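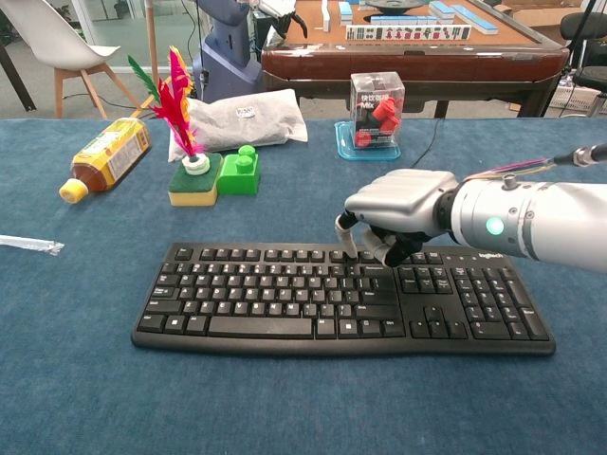 Section 3. Planning your purchase

Please read this section before you ask Zolura for a quotation. It helps you to decide which hand, which table and which spare parts you need. Installation begins in Section 4.

3.1 Decide the tasks first

1. Write down each task the hand must do in the first year. Use simple words, such as "press one key on a keyboard" or "lift a soft pouch."
2. Mark the tasks which need single fingers. If there are none, ask for the price of the two-finger gripper also. It costs less and the service is simpler.
3. Collect the objects for your tests. Ordinary things from a shop are enough: a tea bottle, a shuttlecock, a kitchen sponge, a toy block, a full-size keyboard. Buy two of each soft object.

Note: Put the objects in your budget as a separate line. At the Galtville site this line was forgotten, and Malou Mikkelsen had to ask for the money a second time in January.

3.2 Measure the place

4. Measure the table and the free floor behind it. The arm needs 40 inches of free space on each side where it will move.
5. Choose a table cover. We recommend felt, like the blue one on our demonstration table. Order one more piece for replacement.
6. Check the path of the finger wires. On the open-wire version the colored wires run along the top of the arm to the connector, and they must not touch a shelf or a lamp.

CAUTION: Do not plan a chair or a walkway inside the free space. Furniture may stand in the same room -- but only outside the reach of the arm.

3.3 Calculate the yearly cost

7. Reserve $1,000 for each hand for finger parts and wires.
8. Reserve $500 for the yearly inspection. Travel to Flestthorpe and Galtville is included, other places are paid extra.
9. Add 13 weeks to your schedule for delivery of the hand. The arm usually comes earlier, so please agree with your store room where it can stay.

Note: The Yusuf controller is sold with the arm and not with the hand. If you already own one, write its serial number on the order form.

Send the completed form to Maya Ghanem, Order Planning. Keep one copy -- you will need it again in step 2 of Section 4.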